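## Hydration Corner: The Cup Question, Revisited

Regular readers will remember that in December this newsletter ran a short and, I thought, harmless paragraph on paper cups. It suggested that people might like to reuse theirs. The paragraph drew more mail than the parking changes, the roof repair and the new phone system put together, and one letter came with a diagram.

So we're going back in, with numbers this time. Thư Lương in purchasing went through the receipts for the second-floor kitchen and reports that we got through 2,074 paper cups last quarter. The quarter before, it was 1,412. The number of people on the floor did not change. The number of plants did, and Thư has asked me to say that she is drawing no conclusions about what people use to water plants.

Birger Solheim's position is that a cup of water should be poured from a bottle, slowly, by someone paying attention. He has held this view for as long as I've known him and will demonstrate it if you stand near the counter long enough. Fill it partway, he says, and come back if you want more. Most of what goes down our sink is the top third of somebody's ambition.

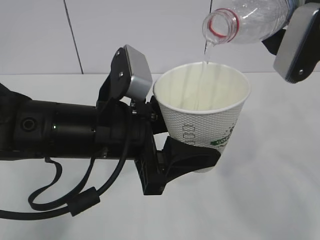 Rosalba Carbone disagrees, and has asked for equal space. Her view is that a half-filled cup leads to a second trip, a second trip leads to a conversation, and a conversation leads to a second cup, the first one having been put down somewhere near the copier. She fills hers to the top and carries it back to her desk like a lit candle. She has spilled twice this year, both times on her own shoes, and considers this a private matter.

I tried it both ways for a week. On the Birger plan I drank more water and got less done. On the Rosalba plan I got more done and changed my socks on Thursday. Josphat Mfaume, who sits between the two of them, has brought in a mug from home and would like to be left out of it.

A few practical points came up along the way, and I pass them on for what they're worth.

Write your name on your cup. A pencil will go through a thin one, so use the marker on the string - it was tied there after the last three markers left us. Initials are fine unless you are one of the four people with the initials J.M., in which case please draw something.

Empty the cup before you throw it out. The bin liner is rated for paper, and we have now learned what it is not rated for.

If you finish a bottle, put the cap back on and take it to the recycling in the hallway. The windowsill is not the hallway, however close it feels at four in the afternoon.

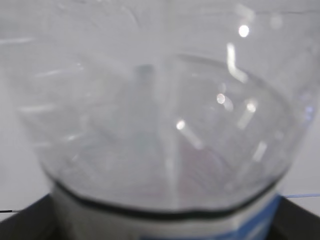 Then there is the matter of the cup dispenser, which has been on order from Semolar since before the last newsletter. The first one they sent was for a larger cup. It let ours go all at once, in a long white rush, and Vilgot Haugen spent part of a morning under the counter collecting them. The replacement is supposed to hold our size and release one at a time. We'll believe it when we've pulled on it.

Until it comes, the cups live in the cupboard to the left of the sink, open end down. If you take the last sleeve, tell Thư. She can be reached at extension 849, and she would much rather hear it from you than work it out from the sound of people opening and closing doors.

On the larger question, we put out a sign-up sheet for anyone who'd like a proper glass with their name on it, to be kept on the shelf by the window and washed by its owner. The last four words have slowed things down a little. There are nine names so far, one of them crossed out and written in again in different ink, and one that just says "maybe."

The sheet stays up until the end of next week. Letters on the subject can go in the usual tray. Diagrams should fit on one side of the page.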